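Home | Getting started | Recording | Exporting | Help
Print this page | E-mail this page

4. Recording your first examples in the Kakia rooms

Now for the fun part! With Vullum installed and your controllers paired, you can start showing the learner how a job is done. Every run you record becomes an example, and Kakia builds the room in bright colours so you'll soon know your way about.

1. Open the Session tab and pick a room.
2. Choose the body view and bring both arms up where you can see them.
3. Open the right gripper fully, then press Record. 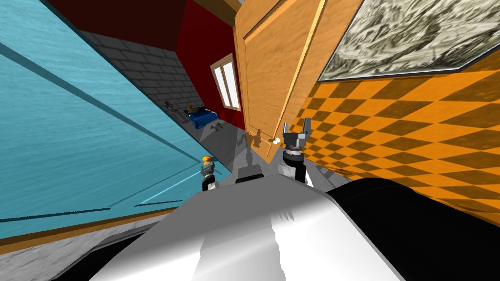 Figure 4.1 Body view, right gripper open, door ajar at the far side.

Note: the body view can sit at a steep tilt. Leave it alone, as the learner gets the same view you do.

4. Switch to the wrist view and move in over the surface you want to work on.
5. Stop just short of it with the fingers spread, and check that you like your line before going any lower.

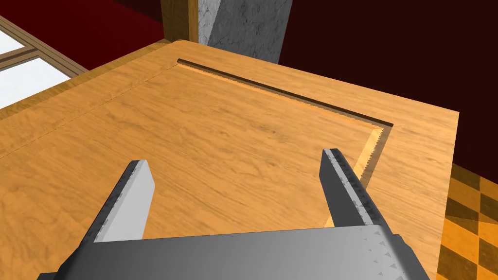 Figure 4.2 Wrist view over the cabinet top, fingers apart above the inset panel.

Caution: don't press down to find the surface. A hard push spoils the run and you'll have to bin it.

6. For a pick-up, bring the fingers down either side of the object and close them slowly. Odd shapes are well worth doing, and rounded ones are a treat once you get the knack.

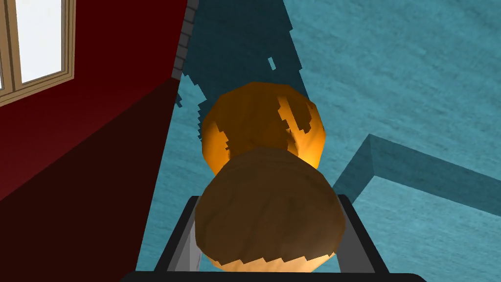
7. Hold still for 5 seconds, then press Save and add a short label in plain words.

Aim for 30 saved runs per job before you train. Kanako Noguchi's set reached 656, and we loved every one of them! Keep a few wobbly attempts too, marked "retry".

Last updated: 05/05/2024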